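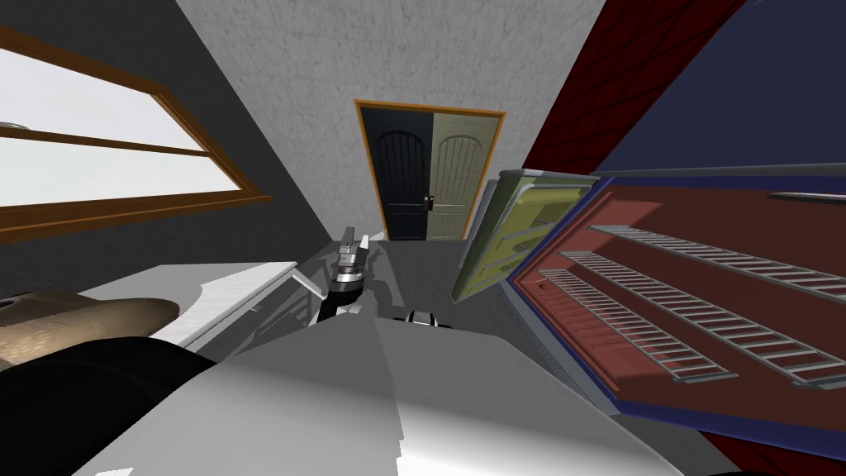 Somebody asked under the last post why I bother re-zeroing the arms in sim at all when the real joints will drift by July anyway. Fair. Going to answer properly, long thread, sorry

---

2020-04-27, Harik two-arm, kitchen layout, running in Pultum. Goal for today: get the wrist offsets right before the same numbers go anywhere near the real machine at Hindent

---

so the drift. Yes it drifts. But if the sim zero is wrong too you're chasing two errors at once and you can't tell which one moved. Did that last year. Lost a whole week

---

Fault 912 is what started this. "Wrist reference out of band." Came up on the real arm, cleared it, came back. Cleared it, came back. Manual says check the cable. Cable's fine

---

swapped the cable anyway. Still 912

---

ended up being the offset file. Someone (me) had pasted the old Ostrowski gripper values over the new ones. Old wrist plate is thicker. So the arm thinks its fingers start further out than they do

---

Off by 5 mm at the fingertips. Doesn't sound like much until you try to pull an oven rack by one bar

---

OK the routine, for whoever wanted it:

- load the kitchen, robot parked, everything off
- arms to home, wait for them to settle
- write down every joint reading BEFORE touching anything
- then the offset file
- then home again and compare

---

the "write down before" step is the one I always skip and always regret. On paper. Not in a terminal window you're going to close

---

Forgot to say, turn gravity comp on first. If it's off the arms sag a tiny bit at home and you bake the sag into your zero. Ask me how I know

---

I do the fingers last. Point them up, open, close, open. If one finger leads the other it's the coupling value and not the offset, different section of the file, don't mix them up

---

Doors next. I leave the big appliance door with the racks open on purpose, also the green cabinet. With everything shut the robot has all the room in the world and a bad elbow limit never shows up

---

First run today the right elbow went straight into the rack door. Good! that's what it's for. Free collision. The one at Hindent would've been a new elbow cover and a phone call

---

elbow limit was still at the factory number. Pulled it in a bit, reran, clears the door now. Barely. Would like more room but then it can't reach the back of the counter

---

reply to the question about collision meshes: I use the simple ones for the body and the full ones for the grippers only. Full everything and Pultum crawls

---

Simple body mesh is fatter than the real shell tho. So you'll get contacts that aren't real, mostly around the shoulder. Check the contact list before you go moving limits around

---

Home-and-return test: arm goes home, reaches over the counter, comes back, read the wrist. 20 cycles each side. Left side fine all the way through. Right side walked a little every time

---

walking = something adding up somehwere. Thought it was the solver. Halved the timestep, walked exactly the same. Not the solver

---

found it. Offset getting applied on load AND on home. So every home adds it again. One line in the startup script, from when we had the other controller. Deleted

---

reran, right side comes back to the same number every time. Feels great. Had lunch at the desk

---

Long soak after that, left it going while I did other stuff. Stopped at cycle 1004, no 912, wrist where it should be on both arms. Log is over a gig and I'm not reading all of it

---

Things to carry over to the real one:

- new offset file (CHECK THE DATE ON IT)
- startup script without the extra line
- elbow limit, right side only
- coupling value stays as it is

---

Harik support did answer btw. They said check the cable

---

before anyone copies my numbers: don't. Your wrist plate isn't my wrist plate. Copy the order, measure your own

---

Someone asks how often. I redo zeros after any gripper swap, after any controller update, and whenever it faults twice in a row for the same thing. Otherwise leave it alone, every redo is another chance to paste the wrong file

---

still to do: wrist camera mount moved when the plate changed so that calibration is probably junk as well. Havent looked. Tomorrow

---

also if anyone has the torque spec for the new Ostrowski plate screws please send it, the sheet in the box was for the old one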